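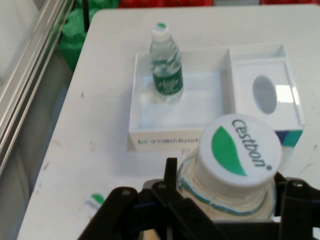

Section 4. Filling and priming your Tunik worktop humidifier

Do take your time over this part, as a Tunik that has been primed properly will tick along happily for months. Set aside 40 minutes if you can, and put the kettle on while the filter soaks.

1. Switch off at the wall and lift the lid straight up. It can feel stiff the first few times — a gentle wiggle usually does it.

2. Take out the filter (part 1594) and stand it in a bowl of cool water until it has darkened all over.

3. Put the filter back with the ribbed side facing the fan. If it sits proud of the rim, turn it round and try again.

4. Pour 260 ml of water slowly into the side spout, stopping at the lower line.

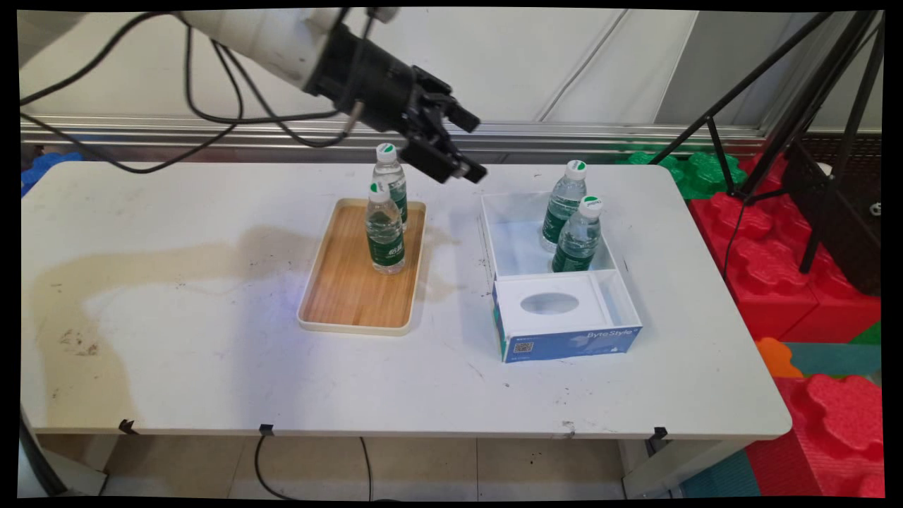 The tank prefers soft water, and if you live in a hard water area such as Brudstead you may find a chalky crust on the filter by October. Bottled still water is perfectly fine for the first fill. Clear plastic bottles like the four shared between the tray and the box are handy, as you can see how much you have poured. Please don't use sparkling water, however tempting!

5. Replace the lid, switch on, and hold the drop button until the light turns green.

Caution: never fill the tank while the fan is turning, and never add scented oils, which will soften the seals.

Note: if the light stays amber, empty the tank and go back to step 2. Should it still sulk after that, ring Liam Rudd on our help desk, extension 512, any Tuesday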